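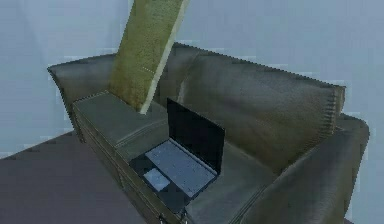
Moving 3 mailing lists away from Cantero - keep the old IP or start new?

jimholm_admin
August 3, 2019
Hello all. I manage the newsletters for Jimholm, a small furniture shop with one web shop and two showrooms. Our mail goes out through a shared plan at Cantero, and in January the delivery rate was 95 percent. Now many of our messages to the bigger mailboxes arrive in the spam folder. I have an offer from Adance for a dedicated IP. My question is if I should move all three lists in one step, or one after the other.

pelikan77
One after the other. A new IP has no history, so if you send everything on the first morning you will be blocked. Start with 100 messages a day to the people who open every issue, then double it when the bounces stay low.

cisar_user
I don't agree with the dedicated IP at all. How many mails do you send in a month? For a small sender a good shared pool is better, the volume is too low to build any reputation. I am on Cisar, shared, for nine months and have no complaints.

jimholm_admin
We send one issue per week for each list. The biggest list is the web shop. I can't say the exact number before I remove the dead addresses.

pelikan77
Then clean first, please. And check SPF and DKIM for the new host before you send anything. When I changed, I forgot the old include in the SPF record and had too many lookups - two days of searching for one line.

cisar_user
The cleaning I agree with. But with weekly sending the warm-up by doubling every day is not possible, you have gaps of six days. This is my point about the shared pool.

pelikan77
You can split one issue over several days. It is more work, yes.

jimholm_admin
Thank you both. I will clean the lists this week and ask Adance if they have a shared plan also. The Cantero contract needs 30 days notice, so I keep it running until then.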